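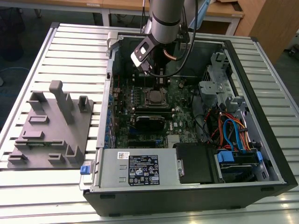 Skinby 开放日的拆机演示,从开门前的准备到收摊,全流程写在下面。给下一班接手的人看,赶着写的,有漏的问我或者问 Noémie Wong。演示内容不变:从旧台式机里取内存,放到治具上,观众围着看,讲解的人边讲边按按钮。摆法照老样子,机箱侧板拆掉,侧躺在铝型材台面上,开口朝上,灰色那块打印的治具板平放在机箱左边。顺序别反,先放机箱再放治具板,反了治具板会被机箱底蹭歪,得重新对。

地点是 Lockwood 一楼 71 室。上午场给 Indska 的学员,下午场散客,谁都能进。两场用的程序一样,讲法不一样,后面分开写。

## 开门之前

提前一小时到。真的要一小时。上回我提前半小时,结果标定没过,观众站在门口看我拧螺丝。

1. 控制柜上电,等示教器进主界面。别在启动过程中碰屏幕,会卡。
2. 打开 Andex,载入程序 1644。旁边还有个名字很像的旧版,别点错,旧版的安全高度低,手腕会蹭到硬盘架。
3. 急停按一次,松开,复位。两个急停都要试,讲解位那个也算。
4. 手动模式低速,让手臂回到等待点。
5. 夹爪空开空合几次,听声音。有咔咔声就停下来看连杆上的螺丝。
6. 用没毛的布擦指尖。不要用酒精,胶垫会起皮。

然后地上。走一圈,线全部顺到台子后面去,观众会走的那一侧一根都不要留。地毯上的线踩着没感觉,绊一下才知道。椅子也收掉,来的人都是站着看,有椅子就有人想坐到最前面。

上电以后到放观众进来之前,房间里至少留一个人。去倒水也换着去。

## 放机箱

机箱固定不好,后面全白搭。

底面贴住台面上的两个挡块,先贴长边,再贴短边。贴好用手推一下,不动,再上压板。压板拧到手紧就行,别上扳手,薄铁皮一压就变形,变形了主板跟着翘,视觉给的高度就不准了。

机箱里的线要先理。这一步最容易省,也最容易出事。电源线、硬盘线、细的风扇线,凡是从内存插槽上方横过去的,全部拨开,用理线带扎到硬盘架那一侧。扎的时候注意别把插头拽松。松了倒不影响演示(机器又不开机),可是插头会翘起来,手腕往下走的时候刚好挂住。

理完线,从正上方看一遍,再蹲下来从侧面看一遍。两个方向都没有东西横在插槽上面,才算好。

内存条提前检查:

- 卡扣能扳动,扳开不会自己弹回去
- 条子没有插歪
- 标签没有翘边,翘了就撕掉
- 备用条放在讲解位抽屉里,同型号的

卡扣这件事多说一句。程序里是先推卡扣再夹条子,卡扣太紧推不动,手臂会报力超限然后停住。停住不危险,但是很尴尬。开门之前人手把每个卡扣来回扳几次,就松了。老机器尤其要扳。

## 对位

Andex 里进"工件坐标",选"机箱 A"。跟着提示走三个点:

第一点,主板固定螺丝,靠硬盘架那颗。
第二点,对角那颗。
第三点,治具板上的高立柱,取顶面中心。

每个点先用手腕相机粗对,画面里的十字压到螺丝中心,再切细调。切到细调以后速度会自动降下来,不要嫌慢去改。改了不会自己改回去,下一个人来了不知道,一推摇杆就冲出去了。

光线是个麻烦。螺丝是亮的,灯一照就一团白,十字对不上边。把台面上方那盏灯关掉,只留顶灯。窗帘拉一半。下午太阳转过来要再拉,不然主板上反光,识别分数往下掉。 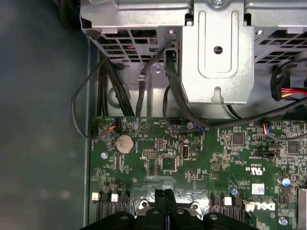
对完三个点看残差。绿的就走,黄的重做第三点,红的从头来。连着两次红,多半是机箱没贴紧挡块,回去看压板,别在软件里死磕。

残差过了也别马上跑全速。空跑一遍,夹爪不合,安全高度抬到 200 毫米,看轨迹。眼睛盯手腕那根线,不是盯指尖。指尖的位置程序管着,线没人管,手腕一转它就甩出来,可能刮到机箱边。留的余量太多就往上收一点,重新扎;太少也不行,转到底会绷。收到哪里合适?手腕转到两头极限,线都还有点弧度,就行。

空跑没问题,把高度改回来。改回来!忘记改回来的话,夹爪就在半空里认认真真地夹空气,我干过。

实跑一遍,低速。取一根,放一根,看放进治具的姿态。斜了调治具坐标,别去调夹爪。然后把条子装回去,装回去要听到两边卡扣的声音,恢复成观众来之前的样子。

## 开讲

速度设到多少,每次都有人问。滑条拉到 100 是能跑的,轨迹没问题,但观众看不清,孩子会吓一跳。讲解场一律低速,最后一遍可以稍微加一点,加之前先跟大家说一声"要快了"。

讲解顺序,我自己用的,可以改:

先让机器停在等待点,别动。讲两分钟旧电脑从哪来、拆下来的东西去哪。讲的时候手里拿一根内存条,传给第一排摸。摸过的不要再装回机箱,手汗。

在讲夹爪。让它开合一次,就一次,问大家觉得它有多大力。总有人猜得很夸张。不用纠正得太细,拿块海绵给它夹,看得见压下去多少。

然后按启动。按下之后**闭嘴**。真的,第一次取条子的过程不要讲话,让人看。放到治具上之后再回头讲刚才发生了什么:找位置、推卡扣、夹、抬、转、放。第二次一边走一边讲。第三次让观众来按按钮。

按按钮的人站在讲解位,你站他旁边,手放在急停上。不是放在急停附近,是放在急停上。

### Indska 那场

学员,有底子,问得细。屏幕切到手腕相机的画面投出去,他们爱看这个。可以打开 Andex 的力曲线窗口,推卡扣那一下有个尖,很好认,问他们这个尖是什么,基本有人答得出来。

他们一定会问为什么不直接从上面拔。答:可以拔,条子不松的话会把插槽带坏,所以先推卡扣。想多讲的可以现场讲力控的阈值怎么定,白板在后面,笔要自己带,房间里那几支早就没水了。

不要让学员自己拿示教器。问也不行。想上手的登记名字,Noémie Wong 那边有正式的实操课,她排。

### 散客那场

短。一轮讲完就请大家往前走,不然门口堵住。少讲名词,"坐标系"这种别说,说"它得先知道电脑摆在哪儿"。

小孩站前面,大人站后面,线外。地上贴的黄线每次都会有人踩,提醒一次,再踩就暂停机器,等脚收回去再继续。不用凶,机器一停大家自己就懂了。

常被问到的:

- *拆下来的内存还能用吗?* 要测了才知道,测试不在这个房间。
- *比人快吗?* 演示速度比人慢,慢很多,直接承认。
- *会不会弄坏?* 会,以前弄坏过插槽。
- *家里的旧电脑能不能送来?* 能,前台有表。硬盘自己先处理好。

## 换成服务器主板

下午后半段如果人少,可以换服务器板子,程序同一个,工件选"机箱 B"。换板子要重新对位,三个点都做,不要想着只补一个点。

这块板子的内存插槽在 CPU 插座两边,密密的好几排,通道窄。夹爪要竖着进,连杆会离插座的金属压框很近。进之前确认压杆是扣好的,翘着的话正好在路上。手腕低速,低速,低速。 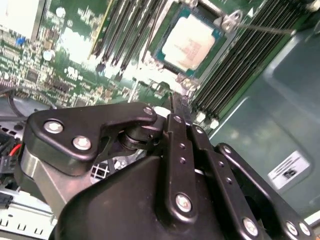
*指尖伸在 CPU 插座和右侧内存插槽之间的窄缝里,处理器还在座上。*

机箱 B 只演示最靠外的那根。里面几根别试,指尖厚度不够余量,会蹭到隔壁的条子。有人起哄要看中间的也别试,说下次。

对位的时候,如果斜着看,插槽一排排的很容易数串。先让画面正过来,从卡扣那一头开始认,认准了再往里走。灯光问题比机箱 A 更严重,板子上一大片白,把曝光往下调两格,还白就再关一组顶灯。

CPU 不要动。程序里没有取 CPU 的步骤,也不要临时加。压框弹开的力不小,上次有人想手动演示一下,幸好拦住了。

## 停了怎么办

按出现多少排的,最常见的在前面。

**力超限。** 卡扣推不动。按暂停,退回安全高度,切手动,用手把卡扣扳开,从断点继续。跟观众直说卡住了,他们反而凑得更近(看好黄线)。

**没夹到。** 夹爪合到底了,Andex 报空夹。先看条子是不是已经歪了,歪了人手扶正,从头跑。没歪就是高度不对,查一下刚才空跑的高度有没有改回来。

**放歪。** 条子搭在治具边上,没进槽。不要让夹爪去捡,程序不认这个姿态。停机,人手拿走。

**相机黑屏。** 重新插接头,等画面回来。回不来就重启 Andex,时间有点长,这段时间拿内存条出来传着看,或者讲力控。

**按了急停。** 谁按的都别怪。松开,复位,手动回等待点。复位之后手臂不一定在安全位置,先看手腕在不在机箱里面,在的话只能先往上抬,一点一点,直着上。别横着走!横着走会把硬盘架带起来。

修的时候人在围线里面的,示教器必须在自己手上,别放台子上让别人拿。两个人一起进去的话,拿示教器的那个说了算,另一个只管看。

还有一种,什么都没报,就是不动。九成是讲解位的启动按钮接头松了,捏一下。

## 收摊

手臂回等待点,夹爪张开。压板松掉,机箱搬到柜子旁边的架子上,侧板放机箱下面,别和别的机箱的侧板混了,换着装不上。治具板擦一下,平放,不要竖着靠墙,会弯。

理线带收回抽屉。上回剪了一地,其实都是能重复用的,粘的那种。

Andex 里把今天的日志导出来,文件名写清楚上午场还是下午场。残差、报警、换过什么条子,随手记在本子上,绿皮那本。写的字要别人能认得。

断电顺序:先退 Andex,再关示教器,再断控制柜。断完等指示灯灭了再走。窗帘拉开,灯关掉,台面上方那盏本来就是关的,别又给打开了。

71 室钥匙还前台,晚上七点以后前台没人,投到侧门的信箱里,发条消息给 Noémie。

## 要带的东西

抽屉里有的就不写了,下面这些每次都得自己带:

- 白板笔
- 没毛的布
- 小十字螺丝刀,磁头的那把,夹爪连杆上的螺丝松了用
- 海绵一块
- 黄胶带,地上那条磨得差不多了,十一月那场之前要重贴
- 嗓子药,如果连着讲两场

机箱 B 的压板短了一个,暂时借的 A 的,换板子时记得拆过去。新的已经在做了,做好我放抽屉最下面一层。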